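Search this site Enter keywords Go
Print this page | E-mail this page

Sorting and Storing Table Utensils: Drainage, Grouping and the Domestic Caddy
Speaker notes, household storage session, May. Janka Machala

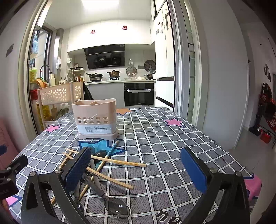 Slide 1. Scope

The talk covers one operation: getting mixed utensils off a table or out of a drying rack and into a divided caddy, in an order that holds up in daily use. It does not cover dishwashers, drawer trays or commercial kitchens. Rozália Pešek has the drawer material in the afternoon and I will refer questions there.

State the terms early. "Caddy" means an upright holder with an open top. "Compartment" means one division of that top. "Base tray" means the part that catches water. Some suppliers call the whole object a drainer. Use caddy throughout.

Slide 2. The mixed pile

Most households do not begin with sorted cutlery. They begin with a pile: chopsticks at crossing angles, a spoon or two, a knife somewhere in the middle. Chopsticks are the difficult part. They are round or nearly round, they roll, and they bridge over other items, so a pull on one moves three more.

Order of removal:

Take the knife first. Find the handle before touching anything. If the handle is covered, lift the chopsticks lying over it one at a time, from the end farthest from the blade. Do not pull the blade side.
Spoons second. They are heavy for their size and come out cleanly if gripped at the neck.
Chopsticks last, gathered in one hand, tips together.

Pause here. Somebody always says they take the chopsticks first. It can be done if the knife is already clear. With the knife still in the pile, keep the order as given.

Slide 3. Pairing chopsticks

Pair before storing. Stand the gathered chopsticks on the table, tips down, and let them drop level. Differences in length show at the top immediately. Short ones go to one side. Then sort by finish: plain wood with plain wood, decorated with decorated.

An odd number is normal. Singles go missing behind stoves, into plant pots, into the trash with the takeout boxes. Keep an unmatched one for a month, then either pair it with the nearest length or retire it to stirring. A decorated single next to plain wooden ones is worth a look through the rack before giving up on its partner.

Length matters for the caddy. A long chopstick in a shallow compartment raises the center of gravity, and a light plastic caddy with nine long chopsticks on one side and nothing on the other will lean when bumped. Distribute across the divider.

(If time is short, skip to Slide 5.)

Slide 4. Tips up or tips down

The question takes up more of the discussion than it deserves. My position:

Chopsticks: tips up. The eating end dries in open air and does not sit in whatever has collected at the bottom.
Spoons: bowls up. A bowl pointing down blocks the drainage holes and holds a film of water against the wall.
Table knives: blades down. Handles up for anyone reaching in without looking.
Sharp kitchen knives: not in the caddy at all.

The objection to tips up is handling. Fingers touch the end that goes in the mouth. Answer: take the chopsticks out by the middle. Leen Awwad prefers tips down with a weekly scald of the caddy and reports no trouble. Both methods work if the base gets cleaned. Neither works if it does not.

Slide 5. The caddy itself

Go through the features in this order.

Divided top. Two compartments are enough for a small household. More divisions give smaller openings, and smaller openings snag spoon bowls.

Holes. Rows along the sides let air in across the height of the utensils. Holes in the floor let water out. A caddy needs both. Rounded holes clean more easily than slots. A bottle brush reaches either.

Corners. Rounded inside corners can be wiped with a cloth. Square ones need a brush.

Base tray. It should lift off. If it does not, the water under the floor has to evaporate through the holes it came in by, and the result is a gray film that smells by the end of the week. Check for this in the store by turning the unit over.

Color. Beige and white plastic show deposits early. I count that as an advantage. Dark plastic hides them.

Slide 6. Labels and strings

New holders arrive with a product label, a string or tie, sometimes both. Remove both before first use. A paper label on a wet surface softens at the edges, collects grease and then cannot be removed in one piece. Procedure: warm the label with a hair dryer for a short time on low, peel from one corner at a shallow angle, and rub any remaining adhesive with cooking oil on a paper towel. Wash with dish soap. Do not scrape beige plastic with metal.

Copy the item number first if the unit may need to go back. Jad Hamdan in our group returned a Bronix holder with no label and the store would not take it.

Cut strings. Do not stretch them off over the rim.

Slide 7. Working surface

A table is a better sorting surface than a counter next to the sink: more room, dry, reachable from all sides. A cloth helps. Utensils on bare wood or glass roll and ring. On cloth they stay where they are put.

A tablecloth with a printed grid has a practical use here. The lines give a straight edge for lining up chopsticks by length, and a square can be assigned to each type during sorting. Large printed motifs such as stars do the same job for children: all the spoons on the blue star, all the chopsticks on the pink one. Rawan Matar runs this with her two at home and says the sorting gets done. Busy prints have one drawback. A small item of similar color is easy to miss, so run a flat hand over the cloth before folding it.

Wet utensils on a cotton cloth leave marks. Dry first, or put down a dish towel.

Slide 8. Placement

Put the caddy on the far side of the table while sorting, behind the pile, divider facing the sorter. The hand moves forward and down, and nothing has to be carried across the body. Once filled, move it by the body or the base tray, never by the rim. On some models the tray is a press fit and the upper part comes away.

Final position in the kitchen: near the sink, out of splash range of the stove, at least a hand's width from the wall so that the side holes can do their work.

Slide 9. Costs and log

Keep this brief. Our group kept a log of handling in one shared kitchen. The log ran to 1779 entries, an entry being one utensil put away. Of those, 279 were put back in the wrong compartment. Most of the wrong entries were teaspoons. Chopsticks were misplaced less often than I expected, probably from their shape: people see at once where the others are standing.

Do not over-read this. One kitchen, one caddy (a Hulto, two compartments), no comparison unit. The Nassar rack was to have been the comparison and was not delivered in time.

Slide 10. Maintenance

Daily: empty the base tray.
Weekly: remove everything, wash the caddy in hot soapy water, brush the holes, dry upside down.
Monthly: inspect wooden chopsticks. Discard any with splits, raised grain at the tip or dark spots that do not wash out.

Wooden chopsticks should never be put away damp. Stand them apart, not bundled. A rubber band around a damp bundle is the commonest cause of spotting in the sets people bring me.

Stainless spoons need nothing beyond drying. Water spots come off with diluted vinegar.

Slide 11. Questions I expect

Bamboo caddies? They need more drying than plastic and I would not stand wet chopsticks in one.
Ceramic? Stable, heavy, usually short of side holes. Acceptable for dry utensils.
Wall-mounted? Ask Rozália.
Lids? Only over utensils that are fully dry. The Ruvton lid has no vent.

Handout is on the side table. Leave the lights up for the demonstration and have the dish towel ready before starting.

Print this page | E-mail this page

Reader comments (4)

tovek_m
Knife first is right. I went the other way for years and have a scar on my thumb from it.

Pilar
Does the hair dryer method work on the plastic-coated labels? Mine just stretched.

J. Machala
Pilar, those do better with warm water and a long soak. Oil afterward for whatever remains.

greenkettle
We keep spoons bowls down and never noticed a problem but I did look in the base tray after reading this and will be washing it tonight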